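Thread on moving my snack and tea shop out of my apartment and into a rented unit. I run Biltora, mail order only, one full-time person (me).

I started in May with 211 customers on a mailing list. Orders went out from the kitchen until the hallway was full of cartons and the neighbors complained.

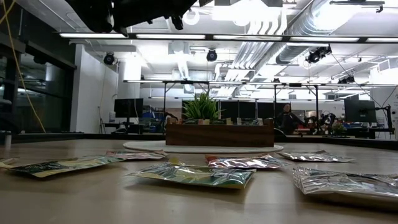

Rent was the first problem. Ploltard wanted a two-year lease and Besnard would do six months, so I went with Besnard. The unit is smaller but it has a loading door.

Postage is the biggest bill after rent. I switched to flat mailers for small orders and kept boxes for anything over 5 items.

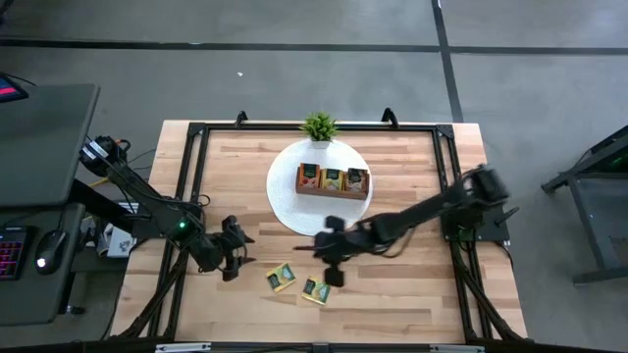 Tea sells better than I planned for. People who buy it once tend to come back within a month or two, and they order more the second time. Three upright packets in a wooden tray make a decent gift layout, so I'm pricing a set of three for the holidays. The tray costs more than the tea – still working on that.

Timothée Carré does my books two evenings a month. He told me to stop buying stock on the credit card. I have stopped.
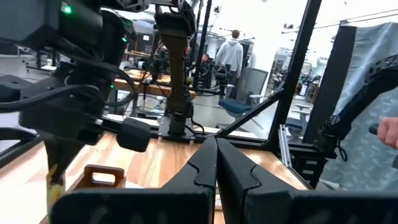

Page last changed: August 21, 2019

Sales so far are 2,627 packets. I needed 2,000 to cover the deposit on the unit, so that is paid off.

Labels are next. The Poketti printer jams on glossy stock, and matte costs a little more per roll. I ordered matte.

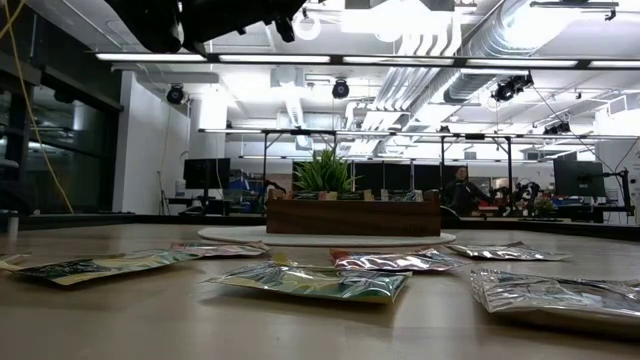

Do you ship outside the US?
Canada only for now, and it takes nine or ten days.

Returns go to the new address. If you have the old one saved, please delete it – mail forwarding runs out soon.

Next order cutoff is noon, same as before.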